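Lista: pinzas-y-brazos
Asunto: Re: Comparativa de pinzas con piezas finas
Fecha: 21 de marzo

Hola a todos:

Contesto debajo de lo citado para no perder el hilo.

> Tenemos dos juegos de dedos para la misma pinza, los Horkent y los
> Saithong, y con cubos y botes no vemos diferencia. ¿Alguien los ha
> probado con cosas delgadas y metálicas, apoyadas directamente en la
> mesa? Nos preocupa también el cable de la cámara de muñeca cuando el
> brazo pasa por encima de las cubetas.

Sí, los hemos probado con llaves Allen. La tarea es coger una llave de la mesa y dejarla en una cubeta azul. Cada juego de dedos hizo 200 intentos, con el mismo controlador (Hovness) y sin tocar la calibración. Con los Horkent fallamos 13 agarres y con los Saithong, 11. Para mí es un empate.
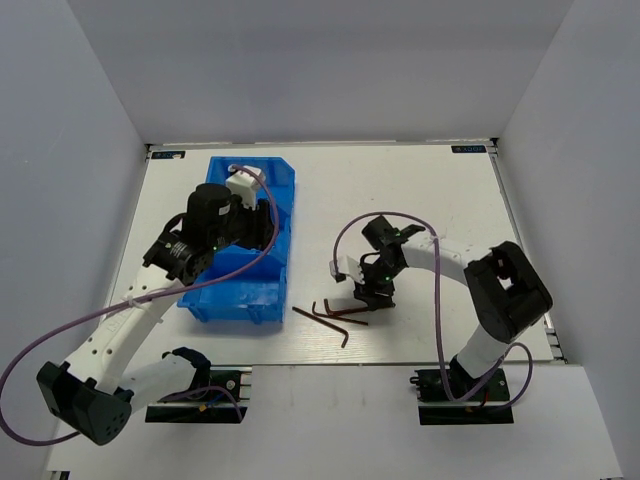 Grupo de Manipulación, Laboratorio Stulodus

Donde sí cambia la cosa es en el tipo de fallo. Los Horkent tienen la punta más gruesa y, si las llaves están juntas, empujan la de al lado antes de cerrar. Los Saithong entran mejor, pero si agarran lejos del codo de la llave, esta gira al levantarla y llega torcida a la cubeta. Bajar la velocidad de cierre ayudó con los primeros y no hizo nada con los segundos.

En cuanto al cable: lo llevamos sujeto al antebrazo con una brida y dejamos un bucle amplio hasta la base. Al principio lo teníamos más tenso y la cámara perdía la conexión al estirar el brazo. Conviene mover el brazo a mano por todo el recorrido antes de apretar la brida.

El registro completo tiene 2.404 episodios, contando las pruebas con otros objetos. Está sin limpiar y los nombres de las carpetas no siguen un criterio único. Si a alguien le sirve así, que me escriba y le paso el acceso.

Queda pendiente repetirlo con el fondo de la cubeta forrado. Eso no será antes de julio.

Un saludo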